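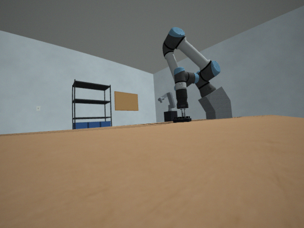
A robot arm reaching down to a small black object on a table.

Frequently asked questions: the Trustik step challenge

14 shares | 3 comments

The spring step challenge for employees opens in June and many of you wrote to us with the same questions. We collected the answers on one page. If your question is missing, please write to Hannelore Reisinger in the wellness office.

Who can take part?
Every employee of Trustik who has worked here for one month or longer. Part-time staff and trainees are welcome too. Your family can walk with you, of course, but their steps are not counted for the team.

Do I need to be sporty?
No. Last year the winner of the beginner group was a colleague who walked only to the bakery and back, two times per day. The points are given for improvement over your own first week, so a person who starts low has good chances.

How do I register?
Open the Pletine app, choose "Challenges" and type your employee number. The app asks for the name of your team. If you have no team, leave the field empty and we will place you in one during the first days.

How big is a team?
Between four and eight people. Teams may be mixed from different departments and different floors.

Do I have to buy a step counter?
No, the phone is enough. If you prefer not to carry a phone, we have 49 simple clip counters to lend. You pay a deposit of 20 dollars and receive it back when you return the counter. The battery is already inside. With a clip counter you must enter your steps by hand in the evening, latest at 11 p.m.

I swim or ride a bicycle. Does it count?
Yes. The app changes each minute of swimming or cycling into 100 steps. Please enter only the minutes when you were really moving, without the shower and the coffee.

I use a wheelchair. Can I take part?
Yes, choose "pushes" in the settings of the app. Pushes have the same value as steps. If the setting does not work on your phone, write to us and we enter the numbers for you.

Can I walk during working time?
You can use your normal breaks. In addition, each employee has one walking meeting per week, if the supervisor agrees. Colleagues in the Tindent building have asked about the inner yard: it is open for walking from 7 a.m., please use the side door.

Who can see my numbers?
Your team sees your weekly total. Your supervisor sees nothing. We in the wellness office see only the team results, except when you ask us to correct a mistake. All data is deleted one month after the end of the challenge.

I was sick for a week. Is my team now losing?
No. Mark the days as "rest" and they are taken out of the calculation. You do not need to give a reason. Please do not walk with a fever to save the points.

What can we win?
The first team receives 300 dollars for a common lunch or an outing. The second and third teams get a fruit basket from Essien. There is also a small prize, drawn by lot, for everybody who entered steps in each week.

I forgot to enter my steps. Is it too late?
You can add them up to three days back. After this the week is closed and also we cannot open it anymore.

3 comments

Related
Stretching at the desk: five easy exercises
How to sleep better with shift work
Bicycle parking, new rules
Healthy lunch at the canteen: questions and answers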